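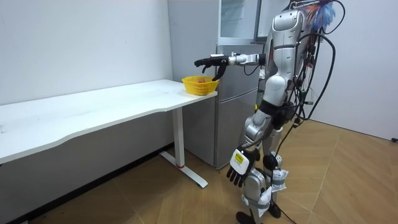 Unit 4: Small Rooms with a Desk and a Refrigerator

Housekeeping and Room Care, Level 1
Makgate Adult Learning Center
Handout for the Wednesday session

Print this page | E-mail this page

4.1 What this unit covers

Units 2 and 3 dealt with kitchens and with offices. This unit deals with the room that is a bit of both: a narrow room with a long desk or counter down one wall, a refrigerator at the back, and not much floor left over. You will meet these rooms in workplaces, in student housing, in clinics and in the back of shops. They are usually on the cleaning list as "break room" or "side room" and given very little time.

By the end of the unit you should be able to look at such a room from the doorway, decide on a working order, clear and clean the desk top, deal with a basket of odds and ends, and clean the outside of a tall refrigerator without marking it. Cleaning the inside of the refrigerator is in Unit 5.

Bring your notes from Unit 2 on cloths. We will not go over the color code again.

4.2 Looking at the room first

Stand in the doorway for a minute before you bring anything in. Note down:

- where the desk starts and ends, and which end is closest to the refrigerator
- what is on the desk top
- what is on the floor, including desk feet and cables
- which surfaces are white or shiny and will show marks
- how much space there is to open the refrigerator door

The room at the top of this handout has a long white desk on the left and a tall silver refrigerator against the back wall. The desk top has a curved front edge and shows scuffs and smudges, more of them toward the left. A yellow basket sits near the front right corner.

For the class exercise, write a working order for this room before you read on. Five or six lines is enough.

4.3 Working order

The general rule from Unit 1 still applies: high before low, far before near, dry before damp. In a room with one desk and one refrigerator it comes out like this.

1. Open the window or prop the door.
2. Empty any trash.
3. Clear the desk top. Baskets and trays go onto your cart and not onto the floor.
4. Dust the top of the refrigerator.
5. Clean the refrigerator front and sides, top to bottom.
6. Clean the desk top, far end first.
7. Clean the desk edge, legs and foot bars.
8. Put back what belongs on the desk.
9. Sweep or vacuum the floor, then mop.

Students often ask why the refrigerator comes before the desk. Dust from the top of a tall appliance drifts, and a desk a few feet away will catch it. If you have already wiped the desk you will be doing it twice.

If the room is in use, do the end that is free and come back for the other. Write on the room sheet which part was done.

4.4 The desk top

A white top shows everything, but most of what it shows falls into two groups.

Smudges sit on the surface. They come from hands, sleeves, food and drink. A damp cloth with a little dish soap takes off nearly all of them. Wipe in long straight strokes from the back edge to the front, overlapping each stroke by about a hand's width. Turn the cloth to a clean side when the strokes begin to leave streaks. Follow with a second cloth that is damp with plain water, then dry.

Scuffs are harder. Some are material rubbed off from another object, such as the rubber foot of a monitor stand. Those will come away with baking soda paste and light pressure. Others are worn into the surface itself and will not come out. Run a fingernail across the mark. If you can feel a groove, stop. Rubbing a worn spot makes a dull patch that is larger than the mark you started with.

Baking soda paste: mix three parts baking soda with one part water in a small cup. Apply with a soft cloth, rub in small circles for ten seconds, wipe off, rinse, look. Repeat once if needed. Do not use scouring powder or the green side of the sponge on any white top in this course.

Curved front edges need a pass of their own. A cloth held flat on the top misses the lip, which is the part that wrists and stomachs lean on. Fold the cloth in four, hold it over the edge with the thumb underneath, and draw it along the full length in one go.

4.5 Baskets

An open basket on a desk collects things. In the course we treat it as storage and clean it every week.

Baskets with open-weave sides, like the round yellow plastic one on the desk, hold dust in every opening. A dry cloth does very little. Take the contents out first, even if there is only one small item inside.

Steps:

a. Lay a clean cloth on the cart and put the contents on it.
b. Tip the basket over the trash and tap the base.
c. Wash in warm water with dish soap. Use a soft bottle brush on the sides, from the inside outward.
d. Rinse under the tap.
e. Shake, then stand upside down on a towel until dry. A shallow basket dries in the time it takes to do the refrigerator front.
f. Put the contents back as you found them.

Do not soak colored plastic in bleach. It fades and gets brittle.

Placement matters too. A basket near a front corner is easy to reach and easy to knock off with an elbow or a hip. When you put it back, set it in from both edges by at least the width of your palm, unless the user of the room has asked for it somewhere else. Write it on the room sheet if you move it.

Cane and wicker are different and are not washed this way. See the Unit 2 sheet on natural fibers.

4.6 The refrigerator, outside only

Tall refrigerators with metal fronts are the part of the room where the most harm is done by people in a hurry. Look at the front closely and find out which way the grain of the metal runs. It may run across or up and down. All wiping follows the grain.

Metal panels: one cloth damp with warm water and a drop of dish soap, one dry microfiber cloth. Start at the top of the upper door. Wipe along the grain, and dry right away along the grain before the water has time to spot. Do one panel at a time. Light from the side will show any streaks, so check from the doorway as well as from close up.

Glass or glass-like sections: spray the cloth and never the panel. Liquid that runs down the front ends up in the seal. Wipe side to side, then dry top to bottom. If streaks remain, you can tell from their direction which pass left them. When you can see shelves or bars through the front, check whether a mark is on your side before you start rubbing at it.

Lower doors: expect shoe marks and mop splashes near the floor. Kneel down and look. A plastic eraser takes off most black shoe marks on painted metal, but test it on bare or brushed metal at the hinge side first.

Side panels: where the side meets the wall there is a vertical line that catches grease and dust. Wrap a thin cloth around a plastic ruler and draw it down the joint. Do not pull the refrigerator out on your own. Moving appliances is a two-person job and has its own form.

4.7 Desk legs, foot bars and the strip by the wall

White legs and foot bars get kicked all day. The bar that lies on the floor takes the worst of it, and the mop pushes dirty water up against it every week. Wipe the leg from the top down, then the bar, including the side facing the wall.

Some legs have a colored ring or band near the bottom. Leave any ring where it is and wipe over it. Rings and bands are sometimes used to mark height or position, and it is not up to us to move them.

The floor under and behind a long desk is usually in shadow, and shadow hides dust. Use a flat mop with a low head, or a dust wand, and work toward yourself. A small flashlight laid on the floor will show you what you have missed. If there are cables, lift and wipe under them by hand. Do not unplug anything.

4.8 Time and supplies

A room of this kind takes a trained person 36 minutes, including the basket and the refrigerator front. In your first weeks it will take longer. In last term's practice sessions the slowest pair took 69 minutes and produced the cleanest refrigerator of the day, so do not race.

Supplies for one room:

- 4 microfiber cloths (two for metal and glass, two for the desk)
- 1 thin cotton cloth for joints
- 1 soft bottle brush
- dish soap
- baking soda, small tub
- spray bottle, 500 ml, filled with water and a teaspoon of soap
- plastic ruler
- flat mop and dust wand
- flashlight

The Redix cloths in the supply closet are fine for metal. The thicker Inthanon cloths are for desks and floors and will leave lint on glass. Sign out what you take.

4.9 Practice

Work in pairs in Room 524. One person cleans, the other watches and fills in the check sheet, then change over. Things the watcher should look for:

- Was the desk cleared before any wiping started?
- Did the cloth follow the grain on the metal?
- Was the front edge of the desk done separately?
- Was the basket put back dry and set in from the edges?
- Were the foot bars wiped on both sides?

Homework: pick a small room where you live or work and write a working order for it, one page at most. Include a simple floor sketch showing the desk or counter, the refrigerator if there is one, and the door. Mark the spot where you would park the cart. Hand it in at the start of the next session.

Reading for Unit 5: the Endden booklet, pages on door seals, drip trays and defrosting. Copies are on the shelf by the sign-in desk and should go back there afterward.

Print this page | E-mail this page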